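Landden bench cell: where we are with the working rules
Progress note for Ileana Radu, 18th February

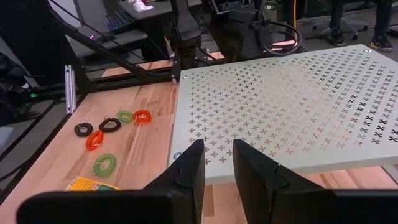
The short version

Hi Ileana! We have a full draft of the working rules, people are using it, and I'm happier with it than I was with the last one (which read like a washing machine manual, I know). Two parts still aren't settled and I'll get to those below.

What we've been doing

Most of the period went on small-part handling. We're using little coiled plastic rings, in black, green and orange, because they're fiddly and shiny and they roll when you least want them to. If a rule survives a day of picking those up, it'll probably survive Pusero's fittings too. Ankica Stojanović ran 155 picks under the new draft and wrote down every time she felt tempted to skip a step. That list has been more useful to me than the pick results!

She stopped 57 of those runs by hand. I know that looks like a lot on paper, but the draft tells people to stop whenever they're unsure, and I'd much prefer too many stops at this stage. We haven't sorted them by cause yet.

Rules that are staying

Nobody reaches over the bench while either arm is enabled. Hands come out, you say "clear" out loud, then you start. People felt silly saying it for the first couple of days and now they just do it.

Gripper fingers get looked over before the first run, tips and seams both. Fixture screws get checked at the same time.

Cables are tied back before power goes on. If a loop has to stay free so the arm can move, someone walks the arm through its full reach at slow speed first.

Every change to speed or force goes in the log with initials - even the tiny ones, even mine.

Still open

The standing distance. We started with a taped line, but chairs drift over it all day long and then the line means nothing. Ankica wants a fixed rail. I'd like to try a floor scanner from Smits before we bolt anything down, so we've asked them for a loan unit.

The other one is who can restart after a stop. Right now it's whoever pressed the button, and that gets messy at shift change. I have 6 versions of that paragraph and don't love any of them.

Money

We've spent 2000 from the small equipment line, mostly spare fingers and cable guides. The Jaltau training days haven't been billed yet, so please don't read anything into that gap.

Next

I'd like the restart rule agreed before we add a second shift, and the whole set ready for your review in June. If you can spare an hour before then to come and try the checklist yourself, please do - you'd spot things we've stopped seeing.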